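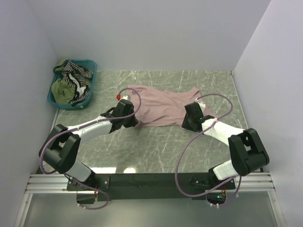
Pink shirt, two arms on it, basket still to go. Wednesday at the folding station.

Okay, a thread on sharing a laundry room with these two. I've folded at Poulain for 17 years, so I have opinions.

1/ Management's word is "relief." I was relieved of T-shirts. I was not relieved of fitted sheets, which the arms don't do and which I'd have handed over first.

2/ My new title is cell operator. Same locker, same pay, one extra login. Châu Sầm got the title too and has asked twice what a cell is.

3/ What I miss is talking. Four of us used to fold at one table and settle everybody's divorce by lunch. Now we're spread out, each minding a station.

4/ My wrists feel great, though. I'll give them that. First September in years without the brace.

5/ Lucrezia Rizzi on nights says good night to hers. I said that was silly. Then I caught myself telling mine "nice sleeve."

6/ Union meeting at 3:30. Item one is who gets called in when a station stops at 2 a.m. I have a guess.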